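Cooking Nothing: Pans, Bowls and Pretend Vegetables
Speaker notes, Plarton Play and Learning Evening, Kinsella Room
2022-01-18

OPENING

Wait for the coats to settle. The heater in the Kinsella Room clanks when it starts up, so leave a gap and then carry on as if it was planned.

Start with the confession. I have spent a good part of my adult life buying groceries that cannot be eaten. The list at my place stood at 1,236 pieces of play food when I last did it, in December, and that includes a croissant I can't remember agreeing to.

Pause. Someone always asks if I need the croissant. Say yes.

What tonight is about: the stuff on the table. Which pretend vegetables are worth having, what to put them in, and how to get it all back in the box before dinner, meaning the other kind.

SLIDE 2 -- THE VEGETABLES

Ask the room to name a toy vegetable. They will say carrot. Carrots are fine, but every set has a carrot, and if you've bought four sets you now have a carrot problem.
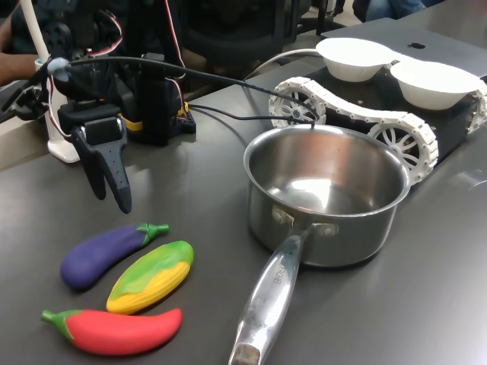
Eggplant, corn, chili pepper. Saucepan to the right.

I like these as a starting group. Purple, yellow and red, so you can say "pass me the purple one" to a two-year-old and have a fair chance of getting it. The shapes help too. The chili is long and curved, the corn has its ridges, and you can sort by feel with your eyes shut. Try it with adults at a party if your parties are going badly.

The chili is longer than the eggplant. If you have a child who cares about this, you already know. Mine wanted a written explanation.

(If short of time, skip the next bit.)

The Plollden catalog groups play vegetables by season. I admire this very much and have never once used it. In my house chili and corn are in season whenever they're found under the couch.

SLIDE 3 -- REAL PANS

The part people argue with. I say skip the toy cookware and use real pans from the kitchen. Stainless steel for preference. Reasons, quickly:

It's already paid for.
It makes a proper noise. (Bring the spoon. One hit only, remember last year.)
The inside is shiny, and children will look at themselves in it for longer than they will look at the vegetables.

Objection from the floor: weight. Fair. Choose a small one and keep it on the table. Anything you'd need both hands to lift stays in the cupboard.

Objection: won't they think all pans are toys? Mine were told that pans on the table are for play and pans on the stove are not. It took 6 reminders, which by our standards is overnight.

A saucepan and a frying pan are different games, by the way. Things get dropped into a saucepan and then you stir, and stirring can go on until bedtime. A frying pan is all about flipping. Toy corn does not flip. Toy corn rolls, and then you're all looking for it. 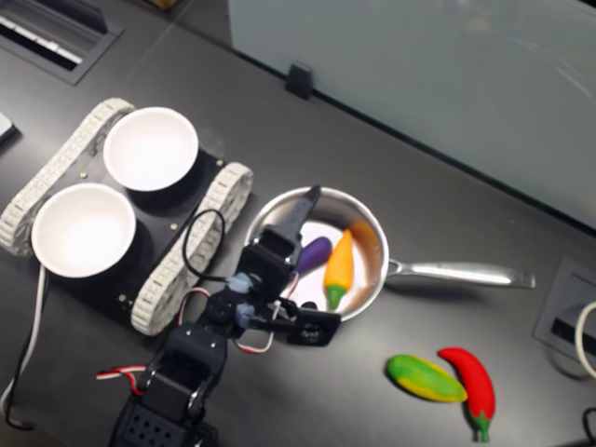

Bowls next. Two is the number. With one bowl you have a customer, and with two you have a customer and somebody complaining that theirs is late, so the game runs itself. Plain white is good for sorting because every vegetable color shows up against it.

I once put out a bowl for every person in the house plus one for the cat. The cat's was the only order that ever went out on time.

SLIDE 4 -- HOW MUCH TO PUT OUT

Less than you think. I know what I said about the 1,236.

Put out 3 vegetables, a pan and a pair of bowls. When the cooking slows down, swap a vegetable. Don't add one. If you tip out 200 pieces, the game turns into wading.

Keep the rest in a box with a lid, on a shelf you can reach and they can't. Mine is marked KERACH in marker pen. Kerach is the town where our restaurant is located, I've been told, and it has terrible parking.

Ask: who has a box without a lid? Let them feel it for a moment.

SLIDE 5 -- PACKING AWAY

Vegetables go into the pan, pan goes to the shelf, vegetables come out into the box. The pan counts as the truck. I'm not proud of how well this works.

Check the saucepan before you use it for real. I have served soup with a pea in it that was the wrong kind of pea.

QUESTIONS

Likely ones: Is play meat any good? (The sausage is. Avoid the ham.) Can you wash them? (Read the label on your own set, please.) Where did the croissant come from?

Take the spoon home this time.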